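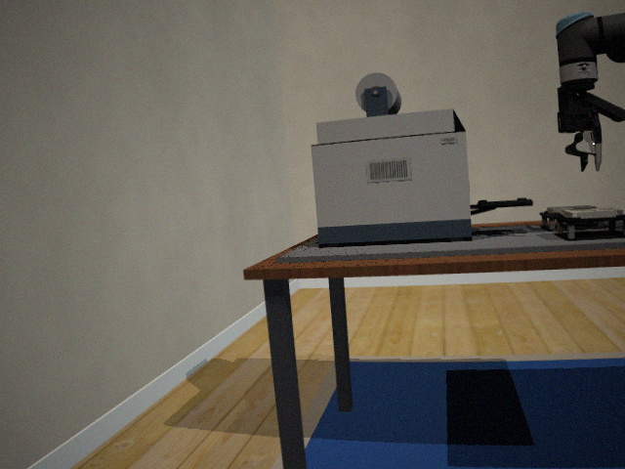

Show the Rehearsal, Then Show the Room

I went to the open day at Clomell in July mostly to see the lab automation group, and I came away thinking they had the order of things right and the length of things wrong. I want to argue for both points, as more labs in our area are going to be running days like this and the same mistakes are easy to make.

The first half of the visit was all simulation. We sat in a side room and watched a virtual bench on a wall screen: a big gray boxy instrument with a barcode label on its side panel, a low black rack with a pale tray on it, and a robot arm with its two fingers pointing down over the tray. Nimal Ranasinghe, who ran the session, did not dress it up. He said it was a model and that the group uses it to try out moves before they go near real equipment. Then he took questions.

A few people grumbled. The man next to me had driven 60 miles and said he could have watched a screen at home. I understand that, but I think he was wrong. If you want to know how a group works, the simulator tells you more than the hardware does. The hardware on an open day has been set up to do one thing well. The simulator can be stopped, backed up, and started from a bad position. Ranasinghe did this several times when people asked. Somebody wanted to know what would happen if the tray was turned a little. He turned it and ran the move, and the fingers came down on the rim. He left it there while he explained what they would change. I learned more in that minute than in most of the polished demos I have sat through.

I also liked that the model was plain. It had walls, a wood floor, a blue rug under the table, and no glowing lines or floating numbers. You could look at where the arm was in relation to the rack and think about reach and clearance, and the same questions come up when you stand in front of a real bench with a real plate in your hand.

Where I part ways with the group is on how much weight they give it. Lakmal Talukder gave the second talk, on the Plestura project, and said the task we had been watching had run 208 times in simulation. When I asked how many runs had been done on the physical bench, the answer was 40. He gave the number without hedging and I respect him for it. But it should have been on the first slide. Visitors who left at the break, and there were several, went home with the bigger number only.

A simulated tray sits where you put it. A real one may be warped, or have a label peeling off one corner, or be set down in a hurry by someone thinking about lunch. I worked in a sample receiving lab for over 7 years and most of our lost time came from things like that. Talukder agreed when I brought it up and said the physical runs were where they had found the problems with tray seating. I would have gladly given up half of the slides to hear about those.

The bench visit at the end was too short. We were taken through in small groups, saw one pick and one place, and were walked out again. There was no time to ask for a repeat.

So my advice to anyone planning one of these: keep the simulator and put it first. Let people ask for the awkward cases. Put the real run count next to the simulated one wherever either appears. Then cut the talks down and give the time to the bench, with somebody there who is allowed to move the tray.

I have sent the same comments to Clomell, and Ranasinghe wrote back to say the next open day will have a longer bench session. I plan to go.

Contact | Copyright 2023 | Back to top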